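Larkevora

Thursday, July 9, 2020
by Rania

Search this blog Search
4 min read

I've been collecting birthday messages again. You know those little verses people put under a picture and send round on the morning of somebody's birthday? I started saving them in June when I had to write one for my aunt and my mind went completely blank, and now there are 265 of them in a folder on my laptop. Most are dreadful, a few are lovely, and I've become very fond of the dreadful ones!

What I wanted to write about today is length. When I had my little stint at the card shop in Wimstead, the customers always picked up the long verses first, stood there reading them with their heads on one side, and then bought the card with six words in it. I did the same myself for years. A long verse feels generous while you're choosing it, but when it's your own birthday and you've got toast in one hand, you skip to the name at the bottom (go on, admit it).

So I've been trimming. Anything over 100 letters gets cut in half, and if it still makes sense it goes in the keep pile.

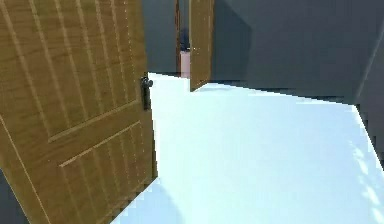 Younis disagrees with me about this, and left a comment on my last post saying that a short message looks as if you couldn't be bothered, and that his mum has kept every long one she was ever sent and never a single short one. He'd rather have four soppy verses with a misprint than "Have a good one". Well, so would I, if "Have a good one" was the only other choice! But there's a lot of room between the two. "Happy birthday, I still laugh about the ferry" is short, and I'd keep that for ever.

I think that's what I'm after really, one thing that only you could have written. The borrowed verse can go underneath if you like it. For my aunt I ended up with a line about her terrible gravy and then two lines of rhyme I'd found, and she rang me up to argue about the gravy.

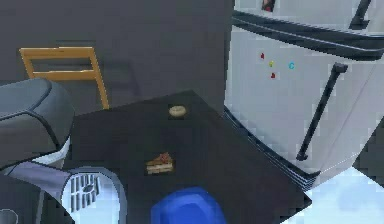
The other thing I keep changing my mind about is when to send it. Midnight is sweet for a boyfriend or a best friend, but I wouldn't do it to anyone with a baby or an early shift. I like about eight in the morning, before the family group gets going and yours disappears under a heap of balloons and dancing cats. If you miss the morning, wait until the evening and write something a bit longer, when they've got time to sit down with it.

Next week I'll put up my favourites for sisters. There are loads of them and they nearly all rhyme "sister" with "missed her", so I've got some sorting to do first.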